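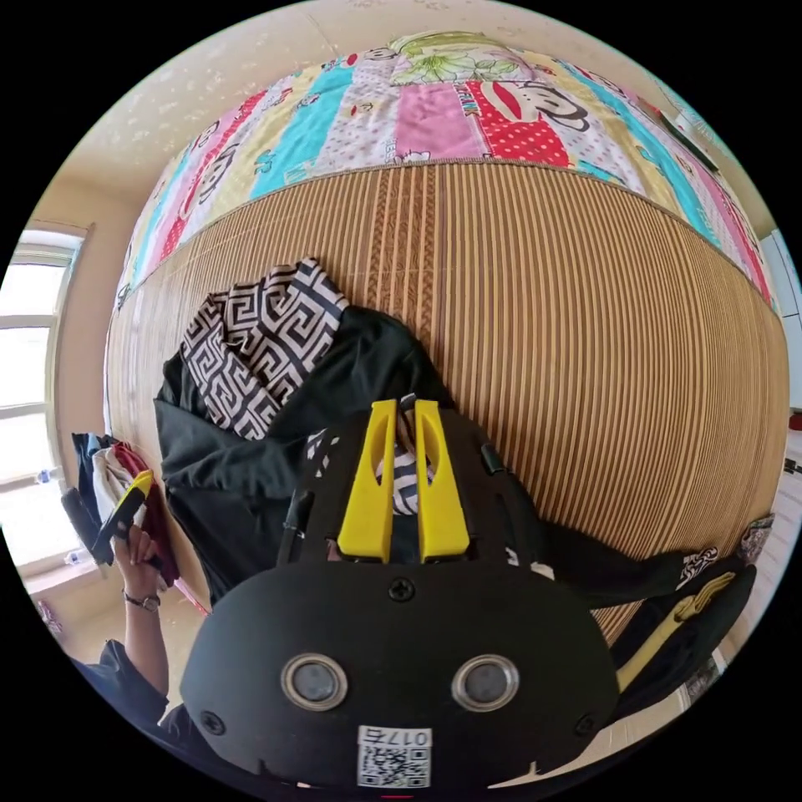 **To:** Hjalti Hjaltadóttir
**Re:** Flesent, upkeep of gripper 017
**Date:** March 17, 2026

Hi Hjalti, you asked for the upkeep side of things this time, so I'll leave the data totals to the other report. Unit 017 is the hand-held gripper we use for the clothes work, and it's been my main worry (and my main hobby!) since November.

The big job was the fingers. The old pair had softened at the tips, so thin cloth slid right out near the end of a squeeze. I put new yellow ones on, set the gap with a feeler gauge and re-zeroed the width reading. It drifted again after 190 grasps – a loose screw under the finger mount, which took me an embarrassing afternoon to find. I've added a dab of thread lock and it has held through roughly 2,000 grasps.

Lint is the other thing. Dark knits shed like crazy, and the fluff works its way into the slide. I now brush it out at every battery change and wipe the two round windows on the front plate with a dry lens cloth. No sprays, please, if anybody borrows the unit.
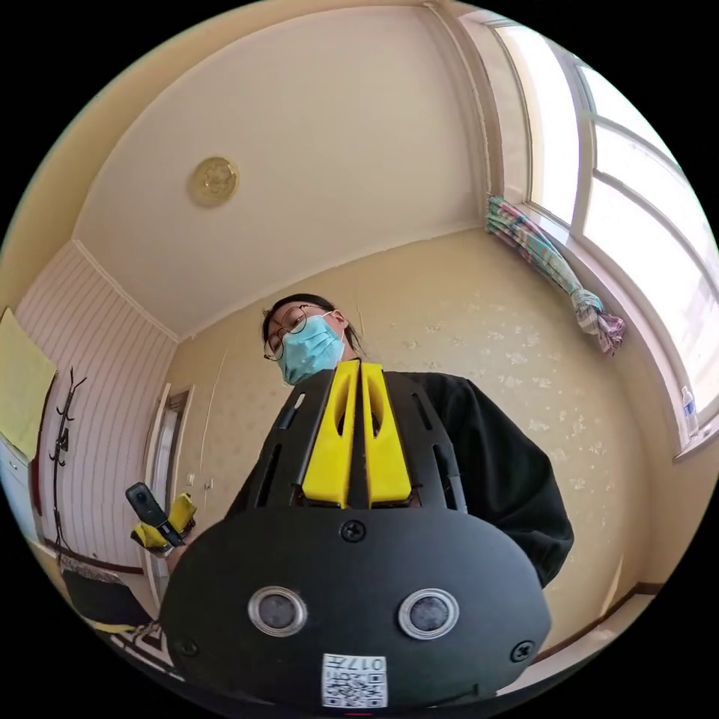
Ilham Pangaribuan wrote back on my draft that the brushing is fine but the slide wants a drop of light oil as well, and that the width check should come before each session instead of after it. Fair enough, I've moved the check to the front of the log sheet. I'm holding off on the oil until I've tried it on the spare, as I'd hate to get a smear on somebody's shirt.

Still open: the spare finger set from Tomon hasn't shipped, and I'd like your OK to order a second one with it. The log is in the Zoëga folder, up to grasp 2,511.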